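The Crossing Book

6 min read

The ferry to Kultside left at ten past six in the morning and again at four, and Gwenaël Gaillard had sold tickets for both of them for 19 years. He sat in a booth at the end of the hall with a cash drawer, a heater and a green ledger. The company had given him a machine that printed tickets. He used it, and then he wrote the passenger's name in the ledger anyway.

In February the company wrote to say the morning boat would stop at the end of the month. The letter was signed Sjöberg. It said the boat needed 2,000 passengers over the winter to pay for itself and had carried 539.

Gwenaël read it twice and put it under the cash drawer. Then he got out the ledger and added up the winter himself, running his pencil down each page. He got 539 too. He had hoped they were wrong.

The first person he told was the woman who taught piano in Kultside. She came through at six with her music in a plastic bag.

"How will I get there?" she said.

"The four o'clock."

"The children are home by four. They eat at five. I'd be teaching them in their pajamas."

He gave her a ticket and wrote her name down. She stood at the booth longer than she needed to. When the horn went she walked out to the ramp without hurrying, and the deckhand held the chain for her.
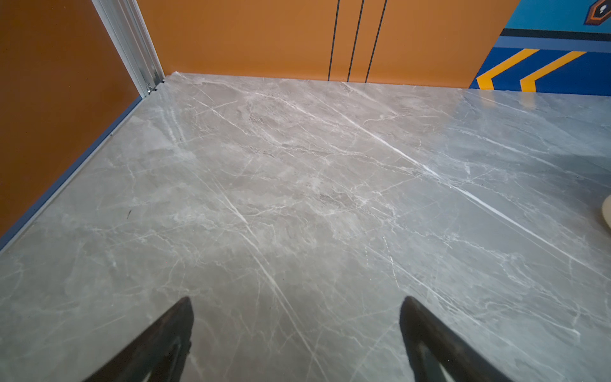 His sister called that night from Nullell, where she had a spare room and a husband who didn't mind company. She had been asking him to move for years. She said there was a job going at the bus depot, selling tickets, indoors.

"This is indoors," he said.

"With a door that shuts."

He said he would think about it. After they hung up he washed his plate and his fork and sat down at the table with the radio off. He tried to picture the bus depot. He had been there once to change for Cistska, and all he could remember was a clock and a man asleep on a suitcase.

The days went by. Word got around, and people who had not taken the boat since summer came down to take it one last time. A retired couple brought sandwiches and rode over and back without getting off. Two boys skipped school to do the same, and he sold them tickets and wrote their names down, and when the school called he read the names out.

On the last morning it was raining and the heater would not start. He had his coat on in the booth. There were eleven passengers. The piano teacher was the last of them, and she had brought a child with her, a girl with a scarf up to her nose.

"She wanted to see the boat," the piano teacher said. "She stayed with me last night. I'm taking her home."

"One and a half, then," said Gwenaël.

He printed the tickets and opened the ledger. The girl pulled her scarf down.

"What are you writing?"

"Who went."

"What for?"

He thought about it. At the start a supervisor had told him to do it, in case of an accident. There had never been an accident, and the supervisor was dead.

"So it's written," he said.

She told him her name and spelled it for him, though it was not a hard one. He wrote it under the teacher's. It was number 999 in that book, which had space for a thousand.

The horn went. They walked out to the ramp and the deckhand let down the chain behind them. Gwenaël watched the boat until it was past the light, and then he looked at the empty line at the bottom of the page.

He put up the closed sign. He had most of the day until four o'clock, and he spent some of it on the heater, which needed a new switch. At half past three he opened the booth again. A man in a wet hat wanted a single to Kultside.

Gwenaël took his money, asked his name, and wrote it down on the last line. Then he reached under the counter for the new book.

More stories

The Man Who Rented the Upstairs
Salt for the Road
A Week at My Uncle's
Four Letters to the Landlord
The Orchard Key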